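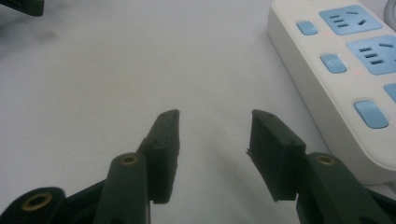
Gripper at the Zollcombe bench, fingers open, with the brass-colored bushings visible in the linkage arms.

Progress report: gripper upkeep, Bakus bench
Prepared for the Skyrme equipment fund
Period: to the end of July

Summary

The hand-held gripper at the Zollcombe workshop is back in daily use. The linkage rebuild that your grant paid for is finished, the finger pads have been refitted, and a service routine is in place. One item is late: the second set of spare pads. Spending is within the budget you approved.

Work on the linkage

At the time of the last report the fingers had too much side play. With the gripper closed on a thin part, the pads met at the tips and left a gap lower down. We traced this to wear in the linkage joints, where the arms had been running on bare pins.

All the arms have been drilled out and fitted with bushings. The first batch was a loose fit and we sent it back to Flirnari, who replaced it at no charge. The second batch pressed in without trouble. We then put the gripper through 200 open-and-close cycles by hand and checked the joints again. The side play did not come back. There is still slight stiffness in the last part of the closing stroke, and we are watching it.

Finger pads

The pads were taken off for the rebuild and put back with new screws. The old screws had been overtightened at some point and two of the holes had to be cleaned up before anything would seat properly. The gripping faces now meet flat when closed.

One pad has a small ragged fleck of material on its side, near the middle. It will be trimmed at the next service, and we have added a look at the pad edges to the checklist. Loose material there can catch on soft items such as cloth or thin packaging.

Service routine

The routine was written during this period and has been followed since. Every Saturday the operator does the following:

Wipe down both pads and the linkage arms.
Check the pad screws by hand and snug them if needed. Do not use the long driver.
Open and close the gripper slowly and feel for rough spots at each joint.
Put one drop of light oil on each bushing and wipe off the extra.
Write the result in the bench log, including when nothing was found.

The full routine takes 20 minutes. In the first weeks it took longer — mostly time spent looking for the right driver, which now stays in the tool drawer at the bench.

Problems and delays

We lost 4 working days to the bushing return. The spare pads were ordered in the same week as the bushings and have not arrived. The supplier has given us a new delivery date in the coming period. Until then a damaged pad would mean stopping work, so we have kept the old pads as a stopgap.

Next period

Trim the pad with the fleck and refit it.
Receive and test the spare pads.
Find the cause of the stiffness at the end of the closing stroke. If it is in the pins, we have stock on hand and can replace them without further cost to the fund.

We are not asking for any change to the budget or the schedule. The bench log is available to Skyrme staff on request.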